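Blog > Family Papers > Obituaries

Print this post | E-mail this post

Loretta Achterberg's obituary file is now indexed. She played the organ at Wircombe for most of her working life and clipped death notices from the Waltach paper as she went. The file has 1297 clippings, 156 of them with no date. I sorted by surname, then by burial place. Where the notice gives only a married name, I entered it under that name and left the maiden name blank. 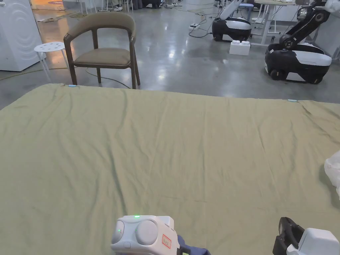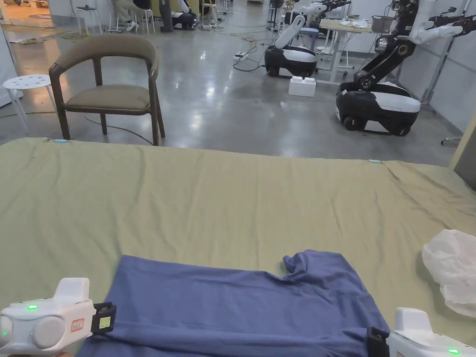 Paraskevi Lazaridis wrote that the Andreadis notices should be checked against the church register, as the paper printed two of the middle names in the wrong order.

Recent posts
Reading the Canent burial cards
Married names in the index
Organists at Wircombe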